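Okavgate Interval Timer: Owner's Guide
Section 4. Setting up your first time-lapse

Welcome back! If you've already charged the timer and found the right cable for your camera (see Section 3 if you haven't), you're ready for the fun part. Take your time with these steps the first time through, preferably at home with a cup of something nice, and you'll be glad of it later when you're fumbling with buttons in the dark.

1. Turn off both the camera and the timer. Push the cable into the camera's remote socket until you feel a small click, then plug the other end into the timer.

2. Turn on the camera first and the timer second. The green light blinks while the two find each other. When it stays on, you can carry on.
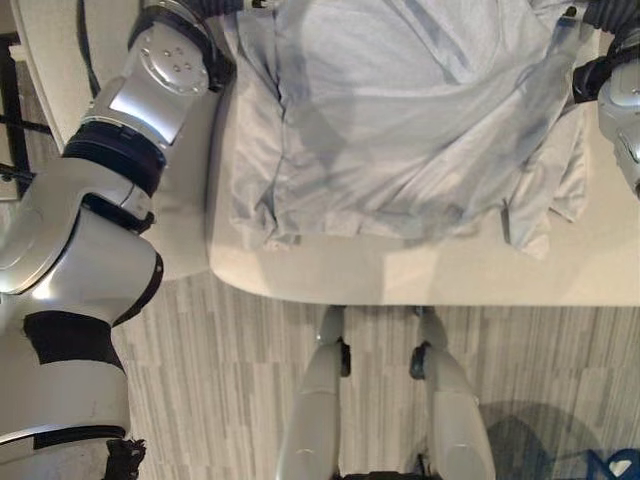
3. Set the camera to manual exposure and take a test shot. Automatic exposure makes a fresh decision for every picture, and those little changes show up as flicker when you play everything back. Pale things are good to practice on at home. A light blue shirt spread out on a white tabletop, for instance, will often come out duller and grayer than you expect, so let in a bit more light until the white looks white but you can still see the soft wrinkles in the cloth.

Note: Write your settings down. Morfudd Pugh, who wrote the first version of this guide, kept hers on a strip of tape stuck to the back of the timer.

4. Focus on your subject, then switch the lens to manual focus so it can't wander off on its own.

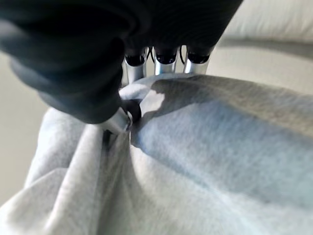

A dark gray hand with silver fingers, close up.

5. Press MENU, choose INTERVAL, and use the arrows to set the time between shots. Slow clouds look lovely at 21 seconds. For stars, try 40, and keep your shutter time a few seconds shorter so the camera has a chance to save each picture.

CAUTION: Do not pull the cable out while the red light is on. You may lose the picture being saved.

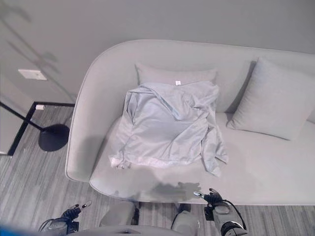 6. Choose FRAMES and enter how many pictures you'd like. You can leave this at zero and the timer will simply keep going until you stop it. Our longest run on one charge was 3,503 frames, on a mild October night at Pellthorpe, but cold weather will bring that down quite a lot, so do pack a spare battery.

7. Press START, step back gently, and leave the tripod alone. Even a friendly pat can show up as a jump in the finished film.
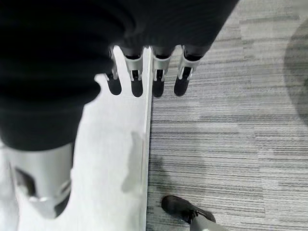
8. When the run is over, press and hold STOP until the green light goes out. Turn off the timer, then the camera, and unplug the cable by its collar.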